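Manuels ouverts > Sciences de la vie > Botanique > Chapitre 4

Ce site utilise des cookies pour mémoriser votre page de lecture. Accepter – Paramétrer

Chapitre 4. Vivre avec peu d'eau : les plantes succulentes

Quel bonheur d'ouvrir ce chapitre ! Après les fougères et leurs sous-bois trempés, nous partons chez des plantes capables de passer des semaines sans une goutte de pluie. Leur secret tient d'abord à un tissu, le parenchyme aquifère, dont les grandes cellules gonflent et se vident au fil des saisons. Chez certaines espèces, l'eau représente plus de 90 % de la masse des feuilles fraîches ! 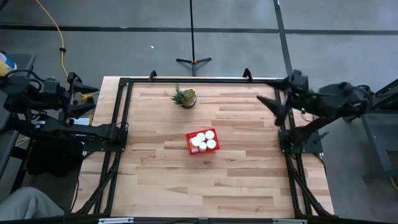
Stocker ne suffit pas, encore faut-il limiter les pertes. La cuticule est épaisse, cireuse, et les stomates s'ouvrent surtout la nuit – c'est le fameux métabolisme CAM, que nous détaillerons à la section 4.3. Le dioxyde de carbone capté dans l'obscurité est mis en réserve sous forme d'acide malique, puis utilisé le jour, stomates fermés.

Dans la serre d'Ommont, Flora Dow a pesé pendant une saison sèche 459 rosettes privées d'arrosage. Ses courbes, reproduites à la fin du chapitre, sont superbes : prenez le temps de les lire avant d'aborder l'exercice 10.

Commentaires (2)

Kenneth Skinner : L'acide malique la nuit, j'avais toujours confondu avec le cycle C4. Merci !

Menzies : Il manque l'unité sur l'axe vertical de la deuxième courbe, non ?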